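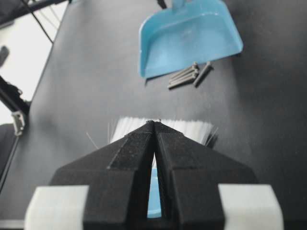 Equipment Planning and Procurement
Topic: Second bench arm, or spare parts for the first?
Started Nov 1, 2020

lfigueiredo
The Lindsay site has 2000 dollars left in its equipment line, and it must be committed before the February review. The present bench arm is assigned to clearing small metal rods from the worktop with a brush and dustpan. I am asked to recommend either a deposit on a second arm from Sesteo or a stock of spares for the existing one. Comments from other sites would be welcome before I submit the form.

Leonor Figueiredo
Lindsay site

burinach_stores
Our site recommends spares. We paid 1000 dollars for a parts kit covering fingers, cables and brackets, and the order took 8 weeks to arrive. Had a finger failed in that period, the bench would have stood idle. Please also include brushes. A tuft with splayed bristles does not sweep evenly, and ours are charged to general supplies, where they are regularly refused.

L_MacLeish
I must disagree in part. A deposit holds the current price, and spares may be bought later from the maintenance line. Cumwood followed the opposite course and was then unable to obtain a second arm within the same budget year. I would add that sweeping is a modest use of an arm. The request will be stronger if it names 2 tasks.

Lorna MacLeish
Cumwood

burinach_stores
With respect, the maintenance line at most sites will not bear a full set of fingers. The form also asks for hours of use on the existing unit. If those hours are low, a second arm will be declined whatever tasks are listed.

lfigueiredo
Thank you both. The second task would be returning the rods to their tray after sorting. It is not yet approved, and I would prefer not to rely on it. May I ask whether the deposit is refundable?

L_MacLeish
Ours was not. It could be transferred to other goods from the same supplier, on written request. I would obtain that term in writing before signing.

lfigueiredo
Noted. I shall request quotations for both options and enter the parts kit as the first choice, with brushes and a replacement dustpan on a separate line. The hours of use will be attached.

burinach_stores
Please post the quoted delivery time when you have it. We are due to reorder.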